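Subject: Re: [robotclub] simulator homework and the wrist view
From: Vangelis Kontogiannis
Date: January 2, 2025

Hello everybody, and a happy new year to the whole list!

Sowa wrote:
> Vistier and I have the room loading fine now, but when we
> switch to the left wrist view we can't tell which way the
> arm is pointing. Everything is tilted. Are we supposed to
> fix that before we start on the task? Also, how many runs
> do you want from each pair?

Thank you for asking this on the list, Sowa, and please don't feel bad about it. I spent most of a weekend back in September being confused by exactly the same thing, and I had the manual open on my knees the whole time.

You don't need to fix anything. The view turns with the wrist, so when the wrist rolls, the room seems to roll with it. What helped me was picking one long straight line, like the place where the floor meets the wall, and keeping an eye on it while I moved one joint at a time, very slowly. After a while your head does the turning for you. If you get properly lost, go back to the home pose and start over - it costs you nothing in a simulator, which I still think is the nicest thing about working in one.

As for runs, I'd like 200 from each pair by the time we meet again. Cikilgate sent me 121 before the break (well done, you two!) and they can simply carry on from there. Please keep the failed ones in the folder as well. The group we visited in Dresden threw theirs away and were very sorry later, and I would love for us to learn from that.
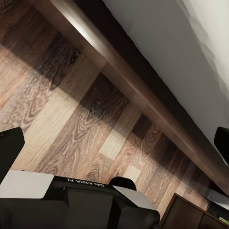 Can we change the gripper speed between runs?

Leave it at 2 for the whole set, please, and write any other setting you touch in the notes file, so that whoever trains on the runs afterward knows what they have.

One more small thing. The shared drive is getting full again, so zip your folders before you upload them, and put both names in the file name. I'll bring the leftover cookies next time, if there are any left over by then.

Warm wishes to you all,
Vangelis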